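首页 | 课程 | 项目报告 | 实验室安全 | 下载

仿真抓取任务中夹爪异常闭合故障的分析与处理

课程项目报告(机器人系统综合实践)
作者:Unai Montes、Volodymyr Holovko
提交日期:2023年12月28日

摘要

本报告记录Besent抓取仿真平台在胡萝卜取放任务中出现的一类故障:夹爪在到达抓取位姿之前提前闭合,随后机械臂继续执行下降指令,指尖与桌面发生接触,接触力超出设定上限,而安全监控模块未触发停止。故障最初被误判为视觉定位误差。经日志比对与单元测试,确认原因有两处:一是状态机使用了未经时间对齐的末端位姿,二是安全监控模块读取的力信号经过了过长的滤波窗口。修改后重新运行300个回合,未再出现提前闭合。报告同时说明尚未解决的问题。

1 项目背景

Besent是本组在课程中搭建的仿真平台,用于训练和评测桌面取放策略。任务定义较简单:机械臂携带平行两指夹爪,从初始位姿出发,接近胡萝卜,闭合夹爪,抬起,移动至目标区域后释放。策略网络输出末端位移增量和夹爪开合量,底层控制由Ververidis控制栈完成。该控制栈由Stadholm实验室的往届小组编写,本组在其基础上增加了状态机和安全监控两个模块。

分工如下:Holovko负责控制与安全监控,Montes负责场景、观测和数据记录。报告第2、3、5节由Holovko撰写,其余由Montes撰写。

开题时,我们计划在第二阶段把策略迁移到Ostitz校区的实体机械臂上。由于本故障涉及指尖撞击桌面,指导教师要求在原因查明之前暂停迁移。本报告即为恢复迁移申请的附件之一。

2 故障现象

首次发现故障是在夜间批量评测之后。批量评测共运行1,148个回合,汇总表中成功率与白天的小批量结果相差不大,因此当时未引起注意。次日检查接触日志时,发现有12个回合记录到指尖与桌面的法向接触力超过上限,而这些回合的终止原因均标记为“超时”,没有一例标记为“安全停止”。

逐一回放这些回合,过程基本一致:

(1)夹爪张开,从初始位姿向胡萝卜方向移动;
(2)在指尖尚未进入抓取区域时,夹爪指令由张开跳变为闭合;
(3)夹爪在空处闭合,状态机切换至“已抓取”;
(4)策略网络仍输出向下的位移,指尖压向桌面;
(5)控制器持续输出力矩,直至回合超时。

其中第(4)步的危险性最高。在仿真中后果只是数值异常和穿透,在实体设备上则可能损坏指尖、力传感器或桌面,操作人员若在工作区内伸手,也存在夹伤风险。

需要说明的是,故障不是每次都能复现。以相同随机种子在Montes的工作站上重跑,故障回合中只有一部分重现;在服务器上重跑,重现的回合又与工作站不同。这一点后来成为定位原因的主要线索。

3 原因排查

3.1 初始假设:视觉定位误差

最初的判断是,观测图像与桌面对比度不足,定位模块给出了错误的胡萝卜坐标,使策略误认为已经到达。为检验这一假设,将定位模块输出与仿真器真值逐帧比较。故障回合的定位误差与正常回合没有明显差别,误差方向也无规律。将定位输出直接替换为真值后,故障依然出现。该假设排除。

在此项检查上花费的时间偏长。回头看,应当先做真值替换,再做逐帧比较。

3.2 时间对齐问题

不同机器上重现的回合不同,说明故障与计算负载有关。检查发布时序后发现,状态机判断“是否到达抓取位姿”时,使用的目标位姿来自当前步,而末端位姿来自一个异步缓存。负载较高时,缓存可能落后;更严重的是,回合重置后缓存没有清空。若新回合开始后的第一次更新延迟较大,状态机读到的是上一回合结束前的末端位姿。上一回合胡萝卜的位置若与本回合接近,到达条件即被误判为成立,闭合指令随之发出。

为确认这一机制,编写了一个单元测试:人为在重置后插入延迟,并固定相邻两个回合的物体位置。未修改的代码在该测试下必然提前闭合,修改后的代码则保持张开。

3.3 安全监控未触发

提前闭合只解释了故障的前半部分。指尖压向桌面之后,安全监控本应在力超限时切断运动指令。检查代码后确认,监控模块读取的是经过滑动平均的力信号,窗口长度沿用了数据记录模块的设置,当时是为了让曲线便于绘图。原始信号在接触瞬间出现尖峰,平均之后峰值被压低;随后仿真器的穿透修正又使接触力呈间歇状,平均值始终停在阈值以下。

此外,监控模块在“已抓取”状态下使用另一组较宽的阈值,目的是避免物体重量引起误停。误入该状态后,停止条件进一步放宽。两个因素叠加,监控对此类接触实际上不起作用。

4 复现场景与观测

复现测试使用与批量评测相同的场景资源,物体只保留胡萝卜,桌面为白色,观测取自夹爪后方的视角。状态机日志与观测图像按仿真步号对应保存,便于核对某一时刻夹爪的实际开合情况与状态机记录是否一致。判读图像时以指尖与胡萝卜之间是否留有距离为准,不使用夹爪指令值作为依据。

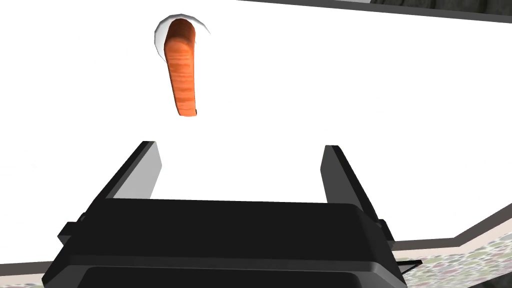 图1 仿真场景:两指张开的夹爪与前方桌面上的胡萝卜,指尖尚未到达物体

图1所示的相对位置中,胡萝卜大致位于两指开口左半部分的前方,若夹爪沿当前朝向直线前进,物体会落在两指之间。对这类位姿,到达条件应判为不成立,状态机应停留在“接近”状态。复现测试据此设置断言:指尖未到达物体而状态已切换的,一律记为失败。

5 修改措施

(1)状态机只接受带步号的末端位姿。步号与当前步不一致时,本步不做状态切换,夹爪保持上一指令。
(2)回合重置时清空缓存,并等待首次有效更新后再启用策略输出。
(3)闭合后增加确认环节。两指间距小于物体最小宽度时,判定为空抓,状态退回“接近”,同时禁止向下位移。
(4)安全监控改为直接读取原始力信号,连续2个控制步超限即停止。滤波信号仅用于绘图。
(5)取消“已抓取”状态下的宽阈值,物体重量改由重力补偿项处理。
(6)终止原因中,力超限优先于超时,避免汇总表掩盖此类事件。

修改(1)引入了少量等待,平均回合时长略有增加,未影响成功判定。

6 验证结果

修改后在服务器上以高负载条件运行300个回合,未出现提前闭合,也未出现力超限后继续运动的情况。另将3.2节的单元测试和一个强制撞击测试加入每次提交的自动检查。强制撞击测试中,监控均在规定的控制步内发出停止。

上述结果只在仿真中取得。仿真的接触模型与实体差别较大,原始力信号在实体设备上噪声更高,直接沿用现有阈值可能造成频繁误停。

7 遗留问题与后续安排

胡萝卜姿态接近竖直与横卧时,空抓判定所用的“最小宽度”不同,目前取固定值,对细端的抓取偏保守。Ververidis控制栈中还有其他模块读取同一缓存,尚未全部检查,已在代码仓库登记。

实体测试计划于1月在Ostitz进行,先在不放置物体、降低速度的条件下测量力信号噪声,再确定阈值。测试期间工作区内不得有人,急停按钮由一名不参与操作的同学看管。迁移申请获批之前,实体控制器的夹爪闭合权限保持关闭。

阅读 1,148 | 评论 2 | 收藏 12

Stadholm实验室课程项目存档 | 联系我们 | 版权所有 | 返回顶部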